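Floltlow and Dornix to Open Shared Repair and Refill Center in April

Household goods supplier Floltlow and logistics company Dornix have signed an agreement to open a joint repair and refill center at the former Mohammadi printing works. The center will take in small household appliances for repair and will supply cleaning products in returnable containers to local shops, schools and care homes.

The agreement runs for nine years. Floltlow will manage the workshops and the refill hall, while Dornix will handle collection and delivery from the loading area on the north side of the building. When the center is fully staffed, it will employ 78 people, among them six apprentices who will train in appliance repair.

"Our customers have told us for a long time that they would like to keep a good kettle or vacuum cleaner in use, but that they do not know where to take it," said Roya Mazandarani, Managing Director of Floltlow. "With this center we can offer them a clear address, a fixed price list and a written warranty on the work."

Customers will be able to hand in items at participating shops and collect them from the same counter once the repair is complete. A cost estimate will be sent before any work begins. Items that cannot be repaired will be returned on request or taken apart for spare parts, which will be stored on site and offered for sale to independent repair businesses.

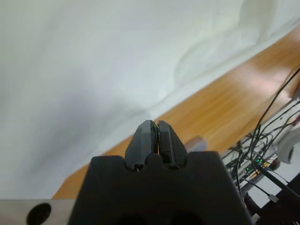 Black gripper with its two fingers closed.

The refill service will operate under the Flodum name. Shops that join Flodum will receive laundry detergent, dish soap and general cleaner in sealed containers, and the empty containers will be collected on the next delivery round. A deposit will be charged on each container and credited to the shop's account when it comes back. Existing Floltlow trade customers may move to the new service without signing a separate contract.

Renovation of the building is under way. The brick front and the tall windows facing the street will be kept, and the roof will be insulated. Dornix will add covered parking for delivery bicycles and a staff entrance with step-free access.

"The Mohammadi building sits close to the shops we already serve, and that shortens our rounds considerably," said Forough Mahmoudi, Head of Regional Operations at Dornix. "Our drivers will deliver full containers and pick up empty ones on the same trip – a simple arrangement that suits the shops and our own schedules."

The public counter will open daily at 8 a.m. and will accept items without an appointment. Business customers are asked to register in advance through the Floltlow trade desk. Applications for the apprenticeships are now being accepted, and no previous experience in electrical work is required.

Further details on participating shops, repair prices and container deposits will be published before the opening.

Media inquiries may be directed to the Floltlow press office.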